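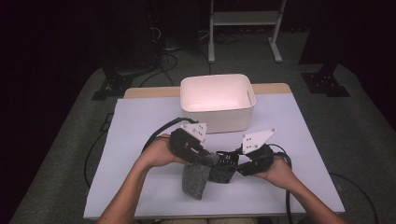

Support > Velell > Hand demos > Ticket 2682

Opened by Iona Swanson
Status: waiting on customer

Recorded 153 hand demos for the bin task. Three were rejected with "width out of range." Firmware is build 586.
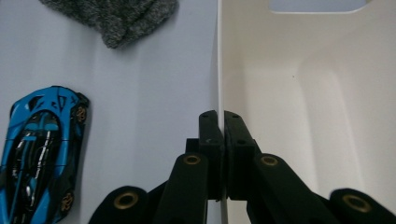
The width reading drifts after a long session. Shinji Ichikawa re-zeroed it with the fingers fully closed and the error went away until the next restart. For a repeat check we close on the bin wall, with the thin edge between both pads, and compare the reading to a caliper.
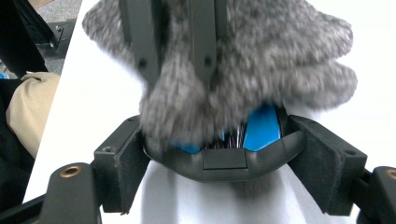 Does the zero have to be set again after every restart?

For now it does. Build 586 keeps the zero in memory only. Set it before the first demo and save the log.

Iona, please send the logs for the rejected demos.
Kiyoshi Sekiguchi, Velell support

2 comments | 0 shares
This site uses cookies. Accept | Settings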